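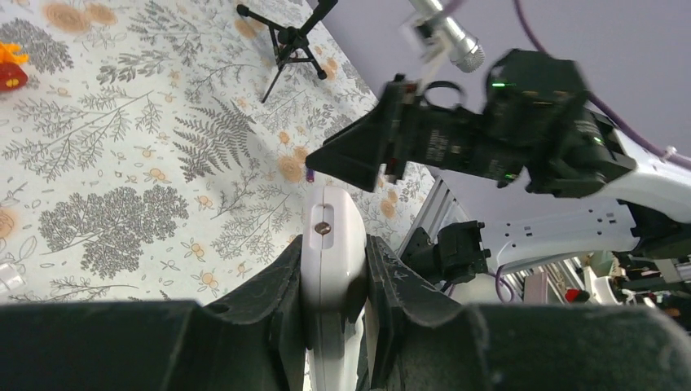 Wrist view, left arm, white part held between the finger pads. Right arm's gripper over the cloth. Attached to ticket 237.

Ticket 237
Project: Skumholm (two-arm handling)
Site: Holtport lab, bench 8
Component: grasp policy, wrist view branch
Status: Resolved, with one item left open
Priority: Medium (was Low, then it started ruining the results table)

Summary
Policy reports "object lost" while the object is sitting in the gripper, perfectly comfortable, going nowhere. Worst on the white plastic part with the little brass-coloured screw.

Steps to reproduce
1. Lay the botanical tablecloth on the bench. Any orientation.
2. Load the Skumholm policy, current weights.
3. Have the left arm pick up the white part and hold it upright.
4. Bring the right arm in from the other side, as for a handover.
5. Watch the left arm let go of something it was holding very nicely.

Expected
Left arm holds until the right arm has closed, then opens.

Observed
The hold score falls off a cliff partway through the right arm's approach. The left arm decides it's holding nothing and opens to have another go. The part lands on the printed fern. The retry then succeeds, so the run gets logged as a success with one regrasp, and our headline number looks better than anyone watching the bench would believe.

Log

Entry 1
First theory was mechanical, as it always is. The finger pads are dark and scuffed, and the fabric covers have seen a lot of service. Swapped both covers for new ones and reran. Same drops, in nicer covers. Put the old ones back so the comparison with the earlier runs stays fair.

Entry 2
Second theory was lighting. Moved the lamp, moved it back, closed the blinds. The false losses didn't care. Please nobody else move the lamp, it now has tape marks.

Entry 3
Pulled the recorded hold scores from the last batch of 900 holds. There were 237 false losses. I would like it noted that the ticket number is also 237 and that I have checked this twice, because I thought I'd pasted the wrong field. I hadn't.

Split by cloth: with the plain grey cover the false losses nearly vanish. With the plant print they pile up. So the policy has views on soft furnishings.

Entry 4
Asked in the project channel why we use the tablecloth at all. Answer: the Thongdee protocol, our in-house one, wants a busy background so that we can't claim a result that only holds on a blank bench. Fair enough. It has done its job and we are all very annoyed with it.

Entry 5
Ran occlusion tests on the wrist view. For each hold, we blanked a patch of the image, rescored, moved the patch, and repeated until lunch. If the policy were looking at the object, blanking the object should hurt most. For small coloured parts it does. For the white part it barely matters. What matters is the off-white cloth past the fingertips, and after that, the other arm's gripper.

My reading: the network learned "held" as "a blob between the fingers that stands out from what's behind it". A white rounded part in front of an off-white cloth doesn't stand out enough for it. The dark fingers are doing most of the work, and when a second large black gripper comes into view it muddies that too.

Entry 6
Tested the second half of that by parking the right arm out of view and leaving the cloth on. False losses dropped but didn't go away. Then cloth off, right arm in: also dropped, also didn't go away. Both together is where it gets silly. I had hoped for a single culprit and got a partnership.

Entry 7
Checked whether the screw helps. It's the only bit of the part with any real colour to it. Blanking the screw lowers the score more than blanking the rest of the part put together. I'm choosing to find this charming.

Entry 8
Fix attempt A: raise the patience on the loss detector, so it has to see a low score for longer before opening. Works, in the sense that the arm is now wrong more slowly. It also hangs on to parts it really should hand over. Reverted.

Entry 9
Fix attempt B: feed the finger opening width from the Asteck driver into the hold score alongside the image. This number has been in the logs since the start of the project. It tells you, to a fraction of a millimetre, whether the fingers have closed on something or on each other. We had left it out of the training inputs to show that vision alone would do.

Retrained overnight in the December slot. Repeated the 900 holds with the same cloth, same worn covers, same lamp on its tape marks. False losses: 17.

Entry 10
Went through those 17 by hand. Every one is a hold near the very end of the part, where the width reading is smaller and looks more like a miss. That's a different fault with a different fix, so it's been split off into its own ticket.

Resolution
Width signal merged into the main branch. The vision-only model stays in the paper as the ablation, with the regrasp count in its own column. Earlier success rates will be recalculated with a dropped part counted as a dropped part.

Still open
Reviewer asks whether the result holds on a second patterned cloth. Purchase request is in. The form wants a category, so it's gone through as "optical test target, washable".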